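Print this page | E-mail this page

Balloon table and stockroom check — Gultolero Party & Display, Modham unit
August round, done before opening, comments typed up after so excuse the spelling

1. Floor and walkways
OK mostly. Packing tape stuck down by the back door, scraped up. One flattened box left leaning on the fire door, moved. Second month running for that. Door must open full width, tape line is on the floor for a reason.

2. Fire extinguisher, back room
OK. Pin in, gauge in green. Tag needs a new sleeve, the old one has split.

3. Shelving (Geerts racks, bays A to D)
Bay C — one foot still not sitting flat. Packed with card again. Card is not a fix. Proper levelling foot on order, keep heavy stuff off the top shelf til then. Limit on the label is 225 kg per bay and I doubt we are near it but nobody has weighed the ribbon reels.

4. Inflator and hoses
OK. Hose clip tightened. Nozzle rubber a bit perished, spare in the drawer under the till. Swap it before the weekend orders start. Pressure set right when I looked.

5. Work table and covering
Dark top, no splinters or sharp bits along the edges, ran a hand round the lot. Check this every time, a nick you can hardly feel will pop a balloon. Clear plastic goes down flat under whatever is being worked on. Ours is getting very crinkled, and creases trap grit. Change the sheet when it wont wipe clean.

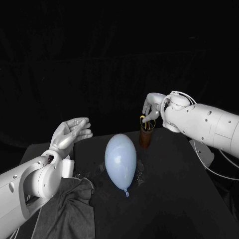 Cloths go back on the hook at the end, shaken out. Not bunched up on the table, people put scissors down under them and forget. Black backdrop fabric to hang clear of the floor by a hand's width — trip risk otherwise, and it picks up fluff.

6. Balloons, stock and waste
Count done: 652 pale blue on the sheet, 544 in the box. Somebody is not filling in the usage sheet. Please do it when you open a bag and not at the end of the day.
Burst bits and cut necks straight in the lidded bin. Choking risk for little ones, and customers do bring them through to the back. Latex notice on the door has faded, reprint.

7. Electrics
Extension lead by the inflator OK, no scorching. Kettle lead NOT ok, outer sheath nicked near the plug. Taken out of use, label on it. Do not take the label off.

8. Lighting
One tube flickering over the packing bench. Reported. Brisero have been asked to quote for all of them while they're up the ladder.

9. First aid box
Short of plasters and eye wash out of date. Reorderd.

10. Steps and kick stool
Steps OK, feet all there. Kick stool sticks on one side, needs a clean, use the steps for now.

To do before next round: items 3, 4, 7 and the latex notice. Initial against each one when done, last months sheet came back blank.

Print this page | E-mail this page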